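Strickland rebound net, two months in

I coach the under-elevens at Madport on Saturday mornings, and I'd been after something the girls could use for passing drills when we've got an odd number. The Strickland rebounder is a sprung net on a tilting stand, and I'm completely sold on it!

Putting it together took me 23 minutes with the spanner it comes with (the printed instructions skip the rear clips, so do those before you stretch the net). After that it folds flat and goes behind the back seats of a small hatchback.

The bounce is what I love. A firm chest pass comes straight back at chest height, and if you tip the net back a notch you get a lovely looping ball for rebounding practice. We've put some 300 passes a session through it and the springs are as lively as ever -- one rubber foot has gone missing, but that was on the car park. 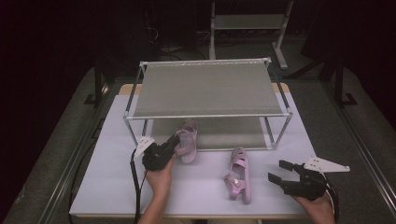 Clyde Pennington wrote: Does it stay put on a wooden floor? Ours is a Fandetti and it creeps backwards every time one of the bigger lads uses it.

It does shuffle a bit, Clyde. I lay a sandbag across the back bar and that's cured it for my lot, though I can't speak for sixteen-year-olds. The Fandetti has a bigger net, mind you, and I'd still take this one for the angle settings alone.

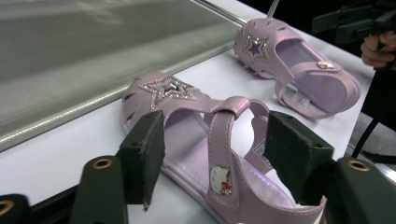

Spares and storage

Springs come in bags of 2, and mine arrived within the week. The carry bag is thin and the zip sticks at the corner, so I use an old tent bag instead. Keep the net out of the damp shed over winter.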